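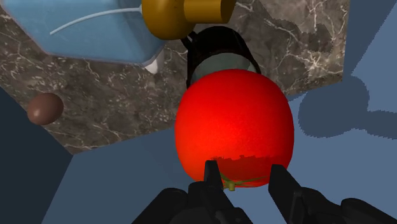
Week 6 handout: tomatoes, ripening and what happens after picking

Notes for the postharvest module. Bring to the practical. Updated 17/07/2019, bin the older copy, the storage part was wrong.

1. What kind of fruit

Botanically a berry. Whole thing grows from the ovary: skin, outer wall, then the chambers with seeds and gel. Green star at the stem end = calyx (made of sepals). Look at it first when grading. It dries out before the flesh does, so a shriveled calyx on firm fruit usually means low humidity in storage.

Skin has next to no pores. Most water and gas goes in and out through the stem scar. Old trick of a dab of wax on the scar slows water loss, we'll try it in the practical.

2. Climacteric vs non-climacteric

Climacteric = keeps ripening off the plant, with a burst of respiration and ethylene. Tomato, banana, apple, avocado, peach.
Non-climacteric = what you pick is what you get. Strawberry, grape, citrus, cherry.

Know both lists. It came up last year and people put grape in the wrong one.

Ethylene in tomato switches itself on. A little triggers more. So one ripe fruit in a box of mature green ones speeds up the whole box. Good in a paper bag at home, bad in a truck.

3. Color stages

Six used in the trade, in order:
green
breaker (first hint of color at the blossom end)
turning
pink
light red
red

Chlorophyll breaks down, lycopene builds up. Lycopene needs moderate warmth. Much over 30 C and it stalls, carotene carries on, you get orange or yellowish shoulders. Growers get blamed for variety when it was a hot week in August.

Color is not firmness!! Two fruit at the same stage can be very different to squeeze. Record both.

4. Cold storage (the corrected part)

Chilling injury: mature green fruit below about 12 C for more than a few days. Symptoms often show up only after it goes back to room temperature, so check again later. Look for blotchy color, pitting, mealy flesh, black mold near the scar. Ripe red fruit stands cold better but the aroma suffers. Enzymes that make the volatiles slow right down and dont fully come back.

Home advice: on the counter, out of the sun, until ripe. Fridge only if ripe and you need a few more days, then let it warm up before eating.

5. Handling damage

Bruising adds up. Four small drops can be as bad as one big one. Internal bruising hits the gel: goes cloudy, yellowish, stringy, nothing to see from outside. Cut some open.

Packing line case: Trevness shed, see reading pack. Padded the transfer points, slowed the belt, left the bins alone. Think about why the bins still mattered (depth, and who is at the bottom).

6. Practical

Each group gets 11 fruit from the Pavberg plot, mixed stages. Weigh, stage, squeeze score, then into the crates. Two go in the cold room, two in a closed bag with a ripe banana, two get wax on the scar, rest are controls. Label on the crate and not on the skin, ink rubs off.

Worked example for weight loss:
start 330 g (two fruit together), end 319 g
loss = 11 g
11 / 330 = 0.033, so 3.3%
Always divide by the START weight. Shriveling gets noticable at a few percent.

7. Reading

Kourkoulas reader, chapter 4, skip the section on canning
Drarel lab sheet on ethylene, both sides
Trevness case, first half only

Next time: onions and curing. Lab coats again, and whoever has the spare squeeze gauge please put it back in the drawer.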